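Home Files Issues Wiki History

# Tulimow late-bus and drunk driving counts

Maintained by Annelore Pfeiffer. Last edited March 8, 2020.

## What this is

Two CSV files. One lists police stops for impaired driving in the town of Tulimow. The other lists boardings on the night bus run by Fanden. They were put together to check a claim in Fanden's brochure, that the bus "takes drunk drivers off the road." I don't think the data supports it. I don't think it rules it out either.

## Files

- `stops.csv`: 234 rows, one per stop. Columns are `date`, `hour`, `district`, `outcome`.
- `boardings.csv`: 600 rows, one per bus per night. Columns are `date`, `route`, `count`.

## Where it came from

Jannik Heitmann typed the stops in from printed logs. Boardings came from Fanden as a spreadsheet, already cleaned, and they would not say how. Treat `count` with suspicion. Six nights in February have the same value on every route, and my emails asking why went unanswered.

## Known problems

- A stop is not a drunk driver. It mostly tells you where the patrol cars were.
- Police hours changed in the same month the bus started. Any before-and-after chart will mix up the two.
- Braltiscombe was meant to be the comparison town. It has no night bus, but it has two bars, so I would not compare it with anything.
- Boardings don't tell you who would have driven. Most riders may have walked home before.
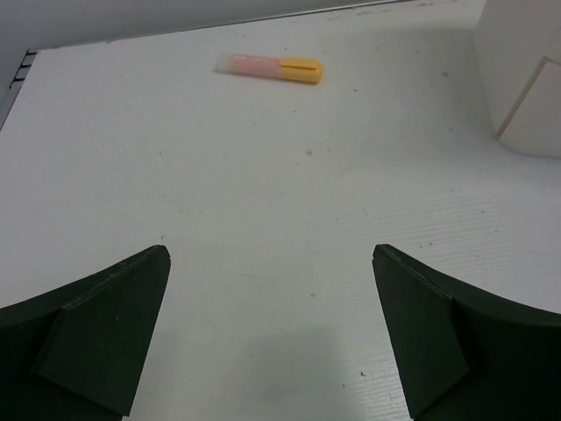

## Please don't

- Divide one file by the other and call it "lives saved." Jörg Meinecke did this in a slide deck and it has been quoted since.
- Fill in blank `outcome` cells. Blank means the log was blank.

## License

CC BY 4.0 for `stops.csv`. Fanden has not put terms on the boardings in writing, so ask them before you republish that file.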